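4.2 What the folders said about folding

The returns hall at Zetbridge handles outerwear, mostly, and before the change it was staffed by 26 people who stood at long tables and folded. Dretinia, the firm that owns the hall, had bought two folding cells for the flat goods (shirts, pillowcases, anything that behaves) and planned to move the coats across once enough demonstrations had been gathered. The coats have yet to move across. Our interviews were meant to cover the period after the move, and so they became interviews about the period before it, which has gone on rather longer than the project plan allowed.

Staff were asked to describe their work as it stood before and after the cells arrived. Nearly all of them began by correcting the question. The cells had taken the shirts, and the shirts had been the rest. A folder who spent the morning on parkas used to be given a crate of polo shirts after lunch, in the way one gives a tired horse a flat road. With the shirts gone, the whole day was parkas. Management's dashboard recorded this as a rise in the share of "skilled handling", and so it was, in the sense that everyone's wrists hurt.

The second change was that folding acquired a vocabulary. Under the old arrangement a new starter stood beside an old one for a week and copied her. Under the new one, every fold had to be named so that a demonstration could be labelled, and the software, Hidisine, offered a menu of 300 terms drawn up by people who had plainly folded a good many towels. Puffer jackets fitted it badly. Esperanza Lindgren, shift lead on the coat tables, kept a paper list of the words her team used instead, among them "tuck", "squash" and "sit on it". The last of these was never submitted.

Demonstrations were recorded with a hand-held gripper, the idea being that a person who works with two fingers will produce something a machine with two fingers can follow. Folders described the first days with it as like eating peas with tongs. Speed came back in part. What they minded more was losing the flat of the hand, which in ordinary folding presses out the air, finds the zip and checks for a forgotten glove, all in one pass and without the folder thinking of it. Several had not known they did this until they were stopped from doing it. Some took the tool's habits back to ordinary work and were teased for pinching.

Figure 3 gives an intermediate stage of the task: the jacket face-down, its upper part folded over and the lower body still spread out. Coders disagreed about this stage more than any other, some treating it as one fold in progress and others as a finished fold awaiting the next. The folders themselves did not recognise the distinction and were kind about it.
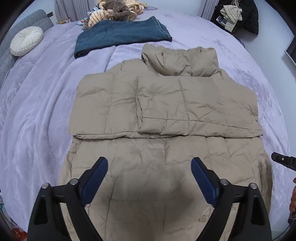

Figure 3. Quilted jacket with the upper part folded down; hand-held gripper in the foreground.

Who gains the time when a folding task is automated?
At Zetbridge it went to the schedule. The minutes saved on flat goods were used to raise the coat target, and the folders saw none of them as rest or as shorter shifts.

The coat target was withdrawn in September, after the team showed that it had been worked out from shirt timings. Its replacement was agreed at the tables, with Lindgren's paper list as an appendix. Folders now spend part of each shift demonstrating and are paid at the trainer's rate while they do it, a point that took longer to settle than the purchase of the cells. Opinion on the work itself remains split. One respondent said she liked being asked how she did a thing she had done for years. Another said she would like it better if the question did not come with a drop-down menu.

Contact: Pruitt Working Papers, editorial desk | © 2021 the authors | Back to top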